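Organizing a Workshop Drawer Cabinet

A drawer cabinet serves its users well only when each item has a fixed place. The following procedure is used in the Rellby teaching workshop and may be adapted to any cabinet with a work surface on top.

Begin with the lowest drawer and empty one drawer at a time onto a cloth. Set aside anything broken or duplicated. Heavy metal items go back into the bottom drawers – never the top ones – and measuring and marking tools go near the surface, where they are needed most often.

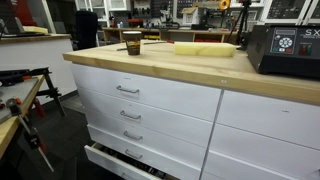 Apinya Saengthong
Workshop Supervisor, Rellby

Assign one category to each drawer before returning any tools. A lowest drawer packed tightly with dark and metallic items is slow to search, so divide it with trays at least 6 inches wide. Place a small label on each drawer front, above the handle, in letters large enough to read while standing.

Clear the countertop last. Long tools return to their drawers, foam and other block material goes to the stock shelf, and cups are taken to the break area. Wipe the wood with a barely damp cloth and dry it along the front edge.

Close every drawer fully before leaving. A front that still stands proud of the others should be opened again and checked for items caught behind it. Repeat the full procedure each November.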